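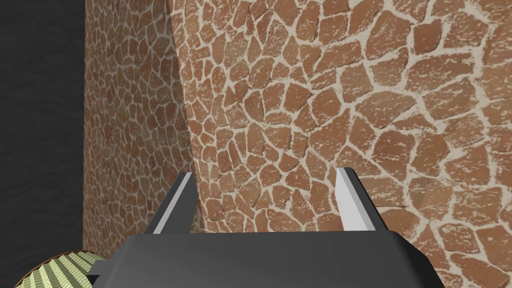

Home Jobs Projects Visit Contact

Wanted: someone to look after Onden with me (part time, Planddale)

Hello! I'm Rosângela, and for the last while I've been the only person at Civon who knows how to set up Onden and get it going again when it sulks. I'd like there to be two of us, so I can have a holiday in peace.

Onden is our simulated robot cell. It's one two-armed robot with a gripper and cameras, and it lives in furnished rooms that exist only on our servers. You'll never get oil on your sleeves, but it wants as much fussing over as any machine I've worked on (I did years on packing lines before this, and I still reach for a spanner). We have 298 rooms in the set at the moment and the robot has to be placed, checked and started in every one of them.

A normal morning goes like this. I read the log from overnight, pull out the runs that stopped early and open the first one at the step where it stopped. Then I look through each camera in turn, the close one at the gripper first, then the wider one. Is the base where the room file says it is? Are the fingers opening to their full width on both sides? Has an arm been started inside a cupboard? You'd be amazed how often it's the cupboard!
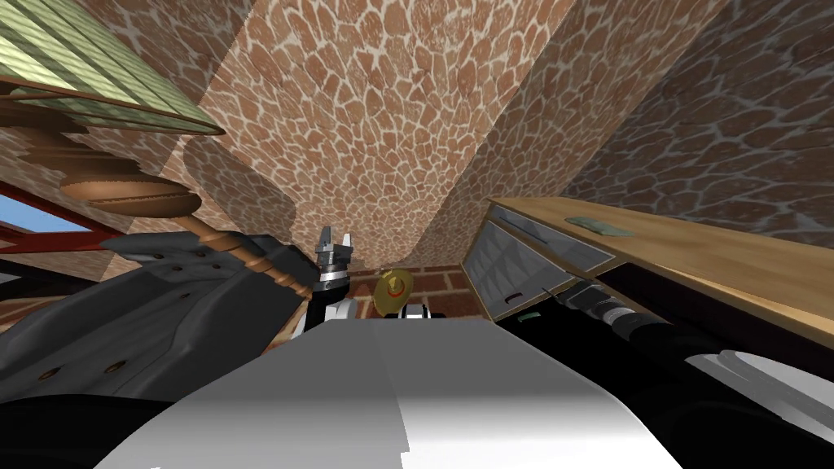

Tight rooms are where you'll spend most of your time, I'm afraid. Furniture and hanging things need a collision shape that matches what the cameras show, and a coat or a lampshade is a right pain compared with a plain box. When a shape is wrong I fix it, put both arms back to the home pose, step through the start slowly and only then let the room back into the night queue. It all gets written up in the set-up book, which is a proper paper one, and I'd want you to keep it going.

You don't need a degree. I'd love to hear from you if you've maintained real robots, or built game levels, or done anything else where you had to find out why a thing that worked last night won't work now. A bit of Python helps. You do need to be happy looking at the same wall from slightly different angles for an hour, and to write notes another person can follow.

It's 15 hours a week to begin with, mornings if possible, and at least half of that in the office with me. Jörg Brinkmann runs the servers and will show you how to restart things without upsetting him. We'd like you to start in August, but I'll wait for the right person.

Send me a page about yourself and a short account of a fault you tracked down, however small. Tell me what you tried first, including the bits that were a waste of time. If I think we'd get on, I'll invite you in, give you a broken room and a cup of tea, and we'll have a go at it together. The visit is paid.

Recent posts
Changing the gripper model: what to check
Sales: maternity cover, full time
How we number our rooms

Civon, Planddale | Contact us | © Civon 2026 | Back to top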